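From: Zulema Escobar
To: Kistton Community Garden list
Date: Monday, November 27, 2023
Subject: Re: Tomatoes, the watering roster and the January open day

Hi all,

Sorry for the slow reply, I've been up to my elbows in mulch (literally, I found some in my jumper this morning).

Erhan Kurtuluş wrote:
> Can we please settle the watering roster before everyone
> disappears to the coast? Last summer beds 51 and 73 were
> crisp by Boxing Day. Also, are we doing tomatoes for the
> open day or not? I've got seedlings all over the laundry.

Yes to tomatoes! I'd say put the Romas along the north fence and keep the cherry ones near the gate where the kids can get at them. They'll want staking early this year, my own went from knee-high to flopping over the path in a fortnight.
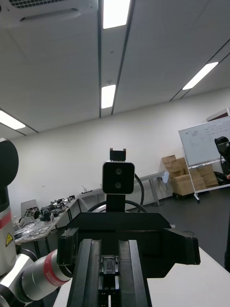
Defne Karakaya reckons the north fence cops too much arvo sun for Romas and would sooner see them behind the compost bays, with shadecloth over the top once it hits the high thirties. Fair point, and she did get a ripper crop there last year, so let's split them half and half and see who's right.

Now the roster. My go at it, shout if it doesn't suit:

1. Mornings before Christmas
Erhan and me, before eight if we can manage it. Deep soak at the roots, please, and keep the hose off the leaves. The pressure's been hopeless since they dug up Kowalchuk Street, so allow extra time.
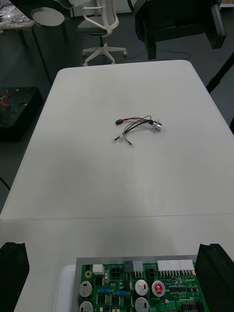 2. Christmas to New Year
Doğukan Saraç is staying put and has offered to do every second evening, bless him. He'd love a hand with the far beds. The gate code is still 2617, and do jiggle the latch.

3. January
Wide open! Put your name down in the shed or just reply to this. I can do the first week but after that I'm at my sister's.

On the open day, I'm keen to have a seed swap table again, plus scones if Şengül can be talked into it.

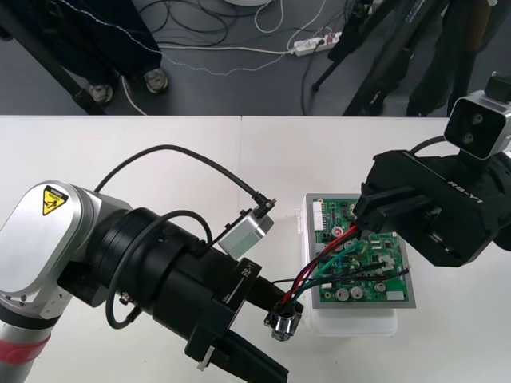

Last time we ran out of envelopes for the seeds by morning tea, so I've bought a box of 143 (odd number, it was the end of a clearance line) and I'll bring the good textas for labels. If you've got silverbeet or climbing beans going to seed, leave a few on for us, they were the first to go.

Erhan, I'll come by for those seedlings on Saturday.

Cheers,
Zulema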